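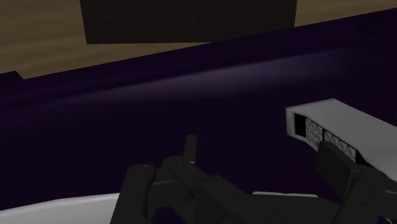 Household objects and controls

Keypad

A keypad is a small block of buttons, set close together in rows and columns, used for entering numbers, letters, or commands. Keypads turn up on phones, calculators, door locks, cash machines, remote controls, microwave ovens, and a huge range of handheld devices. They are among the most familiar controls in the world, and a surprising amount of thought has gone into every part of them, from the order of the digits to the tiny bump on the 5 key!

Layout

Most number keypads place the digits 1 through 9 in a three-by-three square with the 0 below. Two versions of this square exist side by side. On phones, the 1, 2, and 3 run across the top. On calculators and computer keyboards, the top row is 7, 8, and 9. Many people use both every day for years without noticing the difference, and their fingers switch from one to the other quite happily.

The calculator order grew out of adding machines, where the low digits sat nearest the person using the machine. The phone order was settled in the middle of the twentieth century, after telephone engineers tried out a whole range of arrangements, including circles, diagonals, and two rows of five. Several of them did well in testing, and the three-by-three square with a 0 underneath was the one that went into service. It also let the letters of the alphabet run in reading order from the top, a real help in places where people remembered phone exchanges by name.

How the keys work

Behind nearly every keypad is a lovely bit of economy called the key matrix. Giving each key its own wire would be wasteful, so the keys are wired in rows and columns. A press connects one row to one column, and a small chip checks the rows in turn, many times each second, to find where the connection is. A twelve-key pad needs only seven lines this way.

The keys themselves come in several types:

Rubber dome keypads use a molded sheet with a soft dome under each key. The dome gives way under the finger and pushes a conductive pad onto the circuit board. They are cheap, quiet, and very common in remote controls.

Membrane keypads are flat printed sheets with a thin gap between two layers. They wipe clean easily, so they suit kitchens and workshops, though they give little feeling of a press.

Mechanical keypads have a separate switch under each key. They cost more and last a long time, and the feel is wonderfully crisp.

Touch keypads have no moving parts. They sense a finger through glass or plastic and often add a beep or a light to confirm the press.

Bounce

When two metal contacts meet, they bounce apart and together again for a few thousandths of a second. To a fast chip this can look like several presses. Designers deal with it by having the chip wait briefly and check again, a step known as debouncing. A worn keypad that types the same digit twice is often suffering from bounce that has outgrown the wait.

Touch and access

The raised dot or bar on the 5 key is one of the best small ideas in everyday design. Once a finger finds the 5, every other digit is one step away, straight or diagonal. Larger keys, strong contrast, and wide spacing help people with low vision or unsteady hands, and a clear click helps nearly everyone.

Collecting

Old keypads have a small but devoted following. The Rallden collection in Stolldale holds 307 keypads and keypad devices, arranged by the feel of the keys and not by age, so visitors can press their way from the stiffest to the softest. Among the favorites are the Vrabec desk calculators, known for deep, springy keys, and the Rusoteck door panels, whose digits are cut right through the metal. Of the pieces on show, 123 may be handled, and the room is gloriously noisy on a busy afternoon in April.

Care

Dust and skin oil are the usual enemies. A soft cloth very slightly damp with rubbing alcohol cleans most plastic keys, although printed digits can fade if scrubbed. Batteries should come out before a device goes into long storage.

See also: Adding machine; Push button; Remote control; Telephone dial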